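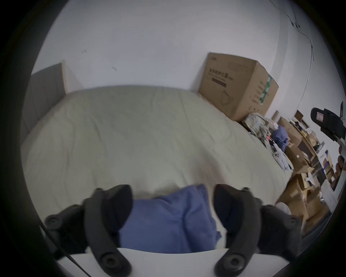 Re: [Zoltitcombe-gardeners] Saving seed from the Nogueira bean

From: Leonor Neves
Date: 1 January 2018

Lăcrămioara Manole wrote:
> I grew the Nogueira next to two other pole beans last summer and kept
> a jar of seed from it. Should I worry that they crossed? Also, a few
> of the seeds have pale patches and I can't decide if I should toss them.
> Sorry if this has been covered before, I only joined in September.

Welcome, Lăcrămioara, and what a great bean to start with! I've grown it every year since Sérgio Bettencourt passed me an envelope at the Rernedwood swap, and I still get silly about it when the first pods fill out.

On crossing: common beans mostly pollinate themselves before the flower even opens, so your jar is very likely fine. Bees do force their way in now and then (the big bumblebees especially), so if you want to be careful, pick your seed pods from the middle of the row. Runner beans are another story. They cross like mad, but only with other runners.

Pale patches don't bother me if the seed is hard and smooth. Mine vary a lot from pod to pod! Toss anything shriveled, moldy, or with a neat round hole in it, and put the rest in the freezer for a week in a sealed jar to deal with weevils. Make sure they're properly dry first. If your fingernail leaves a dent, they need longer. Let the jar come back to room temperature before you open it, too.

You could also sprout ten on a damp paper towel right now and see how many come up. I did this with a very old packet of Plondodon and got eight, which made my whole week.

If you have any to spare, Margarida Serrano is putting together the spring swap list and would love 100 seeds of the Nogueira. Smaller amounts are welcome too. Write the year on the envelope, please, and whether it was a pole or a bush type.

Has anyone else tried it as a dry bean in soup? I want recipes!

Leonor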